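Section 4: Setting up the pet licensing module

Read this before you touch the front counter computer. Section 3 covered installing Deronlow and talking it into recognising your label printer. If the printer is still sulking, go back and finish that first, as you cannot issue a tag without it.

Deronlow's licensing module was written for small councils that register dogs, cats and the occasional ferret. It replaces the card index, the spreadsheet that replaced the card index, and the second spreadsheet someone made when the first one got locked. Set aside a quiet morning. If your office doesn't have quiet mornings, set aside a noisy one and shut the door.

4.1 What you need

Your council's animal bylaw, in its current form. Check the date on it. The copy pinned up by the kettle is usually the old one.

The fee schedule as adopted, including discounts.

Your Clelance account number, if you take card payments.

A supervisor login. The counter login will let you get as far as step 9 of section 4.2 and then refuse to save.

4.2 Entering your bylaw rules

1. Sign in as supervisor and open Setup, then Animals, then Rules.

2. Choose New rule set. Give it a name that will make sense in five years. "Rules" won't. "Rules new" won't either.

3. Enter the date the bylaw took effect. Deronlow applies the rule set to every licence issued on or after that date and leaves earlier ones alone.

4. Under Species, tick each kind of animal that must be registered. Anything unticked can still be entered as a note, which is how one of our first users came to hold a very complete record of a goat.

5. Under Age, enter the age at which registration becomes compulsory. The box takes months only.

6. Under Household limit, enter the most animals allowed at one address. If your bylaw has separate limits for dogs and cats, press Split and enter them one at a time.

7. Under Breeding and sale, choose one of the following: Not regulated, Permit needed, or Not allowed. If you choose Permit needed, a second page opens for permit types. Fill it in now. You can come back later, but the counter screen will show a blank yellow bar until you do, and people will ring you about it.

8. Under Exemptions, add working dogs, assistance dogs and anything else your bylaw excuses. Each exemption must have a clause number. The box will accept a full stop if you are desperate, and the auditor will find it.

9. Press Check. Deronlow reads the rules back to you in plain sentences. Read them aloud if you can stand to. This is where most people notice they have banned cats.

10. Press Save.

Caution: saving a rule set makes it live straight away. There is no pause and no drum roll. If your bylaw starts on a later date, make sure that date went in at step 3.

Note: a rule set that has been used on even one licence can't be deleted. You can retire it, and it will sit greyed out at the foot of the list for ever, like a trophy.

4.3 Fees and discounts

1. Open Setup, then Fees.

2. Add one line for each fee. Type the amount without a currency sign.

3. Add discounts below the fees. Desexed, pensioner and early payment are supplied. You may rename them.

4. Decide whether discounts stack. The default is No. If you change it to Yes, try it on a desexed dog with a pensioner owner who pays early, and look hard at the total. Early versions of the module could be persuaded to owe that dog money. It now stops at zero.

5. If you use Clelance for card payments, enter your account number and press Test. A test payment appears on the daily sheet marked TEST and is left out of the totals.

Note: late fees are worked out overnight. An owner who pays at the counter on the last day is on time, whatever the queue was like.

4.4 Bringing in your old records

The importer takes a plain spreadsheet of up to 600 rows at a time. If you have more, split the file. Save a copy somewhere safe first, and then another copy somewhere that isn't the same folder.

1. Open Tools, then Import.

2. Choose your file and match each of your columns to one of ours. Name means the animal's name. Owner means the human. We mention it for the sake of the council that licensed 177 residents as spaniels.

3. Choose what to do with rows that have no microchip number. Hold is the safe answer. Skip is the quick one, and you will regret it in February when the reminders go out.

4. Press Trial run. Nothing is saved at this stage.

5. Look through the Held list. Common causes are a chip number with a space in it, a date of birth later than today, and two owners for one cat. The last may be perfectly true, in which case use Joint owner.

6. When the list is as short as it's going to get, press Import.

Caution: don't close the window while the import is going. The bar may stick at 26 per cent for some time. It's thinking. Go and do something else.

4.5 Printing tags and certificates

1. Load the tag roll with the shiny side facing you.

2. Open Print, then Tags, then Alignment. Print one sheet and hold it against a tag.

3. If the number sits too high or too low, adjust it with the arrows, 2 clicks at a time, and print again. Single clicks are too small to see and will only make you doubt yourself.

4. Print one certificate. Check that your council's name fits on one line. If it doesn't, choose Narrow heading. Please don't shorten the name yourself. Somebody always minds.

Note: replacement tags keep the old licence number with a letter added. Don't issue a new licence for a lost tag, or the household limit will count the same dog twice and send its owner a stern letter.

4.6 Before you open the counter

Run through the following with whoever will be sitting there.

1. Sign in with the counter login and issue a licence to a made-up dog. Give it a name you'll recognise as made up. Biscuit is no good, as you almost certainly have several.

2. Cancel the licence and check that the fee comes off the daily sheet.

3. Look up an animal by chip number, by owner and by street.

4. Print the lost animal sheet and make sure the after-hours phone number is yours. The one supplied is ours, and we go home at five.

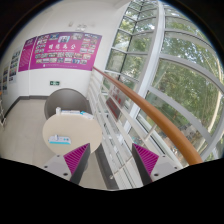

Round table by the glass wall.
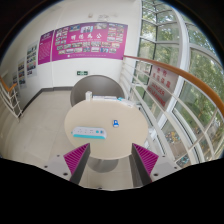

5. Sign out, sign in again, and check that the counter login can't see the Setup menu. If it can, you've given it supervisor rights by mistake, and sooner or later someone will explore.

4.7 If something goes wrong

The counter screen says No rules apply. The licence date falls before the start date of your rule set. Check step 3 of section 4.2.

Every dog is over the household limit. The limit has been left at zero. Enter a number, save, and apologise to the first person in the queue.

Reminders are going to owners of animals that have died. Mark the animal as Deceased, not Cancelled. Cancelled animals still get a letter inviting them back, and that letter has caused more upset than every other fault in this manual. If one has already gone out, telephone. Don't send another letter.

The register export won't open in Resach. Choose the older file type under Tools, then Export, and try again. If you use Chowdary for your complaints log, the newer type is the right one. We didn't arrange it this way on purpose.

For anything else, write to the support desk with your version number and a note of what you pressed last. Setup questions go to Merle Rakena, who wrote the importer and would like to hear about the goat if you have one too.

Section 5 covers permits for breeders and pet shops, including inspections. Skip it if you chose Not regulated at step 7.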